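Unit 792, Lultska building -- kitchen and floor safety check, March

Filled in on the walk-through, 9:40 a.m. Items marked C have a comment.

## Floor

- [x] Tiles sound, no lifted corners -- C
- [x] Grout lines level with tile
- [x] No mats or rugs with curled edges
- [ ] Slip rating sheet on file -- C

Comment: Large pale tiles. Walked the full floor in socks and then in shoes and felt no movement underfoot. The light color hides a spill, so the sign-off sheet should keep the end-of-day wipe.

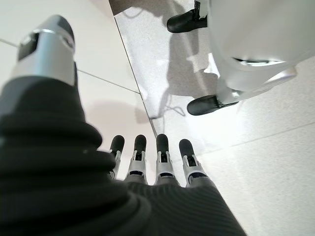
The slip rating sheet was supposed to come from Grornard with the tile order. The folder has the invoice only. Ask again before the April check.

## Sink and counter

- [x] Faucet secure at base
- [x] Hot water at or under the limit posted inside the door
- [x] Drain basket fits in basin without rocking
- [x] Counter edge free of chips
- [ ] Seal at back of counter -- C

Comment: Two short gaps in the seal, felt by hand. Nyamweya to redo. Not urgent, but water will get behind there if it is left until summer.

The basket with the slatted floor can stay in the sink. Lift it out for cleaning and check the slats for splits when you do. Do not store knives in it.

## Dishwasher

- [x] Door lowers and holds
- [x] Racks run out and back without catching
- [ ] Kick hazard -- C

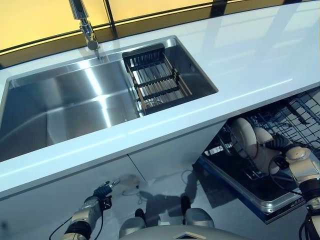
Comment: Shin height when open, and it takes up floor in front of the counter. Close the door between loads. Same comment as the last two checks, so it goes on the wall card this time.

## Electrical

- [x] Outlet tester, all outlets pass
- [x] Breaker labels match

Result: pass with 2 repairs open (seal, wall card). Slip sheet tracked separately under Lurkska paperwork.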